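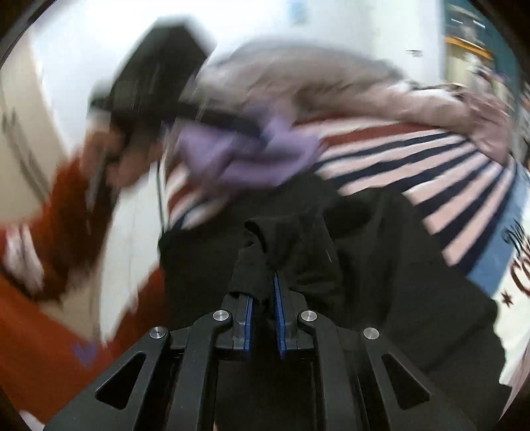 4. Sorting the pile

Section 3 covered emptying the bags onto the sorting surface. Do not begin this section until all bags for the batch are emptied and their tags are clipped to the batch card. One batch is one pile. If two batches have been tipped together by mistake, go to 4.6.

4.1 Before you touch the pile

1. Write the batch number on the card. Batch numbers at Tulville run in one sequence and do not restart each year. If the last card in the tray reads 3,812, yours is the next one up.
2. Set out the bins in this order, left to right: darks, lights, stripes and prints, delicates, hold.
3. Check that each bin is empty. Look in the corners. Socks stay behind in the Orker bins where the liner folds over.
4. Put the lint brush and the small parts cup within reach.

Note: The Orker bins have a fill line on the inside. The older Wannasri bins do not. With a Wannasri bin, stop when the clothes reach the lower edge of the handle.

4.2 Taking items from the top

Work from the top of the pile down. Pieces that lie loose on top of others, such as a crumpled purple cloth on a striped shirt, come off first.

1. Pick up the topmost item by a fold near its middle and raise it a little way.
2. Look at what comes up with it. If a second item rises too, lower both and free the second one by hand.
3. Lift the item clear and hold it over the table, not over the bins.
4. Turn it right side out. Leave knitwear as it is.
5. Check the pockets. Coins, keys, and tissues go in the small parts cup.
6. Place the item in its bin.

Caution: Do not pull a strap to bring up the garment it belongs to. Thin straps tear at the stitching and can be caught under heavier pieces. Follow the strap down with your fingers until you reach the body of the garment, then lift from there.

Large black garments take up a lot of a pile and tend to have other things wrapped in them. Gather one at the middle, raise it to a peak, and let smaller pieces slide off before you carry it away. If it is still heavy, spread it flat and go through it.

4.3 Choosing the bin

Darks: black, navy, dark brown, and dark gray, in one solid color. Denim also goes here unless the batch card says otherwise.

Lights: white, cream, pale gray, and pastels. A washed-out red is not a pastel. Put it in hold.

Stripes and prints: anything with two or more colors where one is dark and one is pale. A shirt with pink and navy bands goes here even when the navy takes up most of the cloth. The dark bands can bleed into the pale ones if the shirt is run with a full load of darks.

Delicates: anything with thin straps, lace, loose knit, or a hand wash label. The delicates bin takes priority over color. A black top with narrow straps goes in delicates and gets sorted by color at the machine.

Hold: items you cannot place, items with damage, and purple or lavender items with no care label. Purple dyes vary a good deal and these are tested first (see 5.2).

Note: Judge color under the overhead light with the item held still. Navy and black look the same at the bottom of a pile. If you are unsure, lay the item against the black sample square taped to the end of the table.

4.4 Lint

Pale lint on dark cloth should be removed now, before washing. It is harder to get off after the dryer.

1. Lay the garment flat on the table.
2. Brush in one direction, from the neck or waistband down.
3. Clean the brush on the edge of the scrap bin after each garment.
4. If specks remain after 3 passes, mark the card with an L and move on.

Do not use tape on velvet or on anything from the delicates bin.

4.5 Closing the batch

1. Run a hand over the sorting surface and look on the floor on both sides.
2. Empty the small parts cup into an envelope and write the batch number on it.
3. Fill in the card: one check mark for each bin used, plus the letter codes.
4. Clip the card to the darks bin. If no darks bin was used, clip it to the next bin on the right.
5. Move the bins to the Sovska rack. Delicates go on the top shelf – never under another bin.

The hold bin does not go to the rack. Leave it beside the table with a slip saying why each item is in it. Monique Hamel goes through hold at 2 p.m. and returns what can be washed to the next batch.

4.6 If two batches are mixed

1. Stop sorting. Leave anything already in the bins where it is.
2. Clip both cards together and write MIXED across the top one.
3. Check collars and waistbands for number labels. Regular customers have these sewn or ironed in.
4. Items with labels can be separated right away. Items without labels are sorted as one batch and matched against the drop-off lists at folding.

Form 276 must be filled out for every mixed batch, including those where all items had labels.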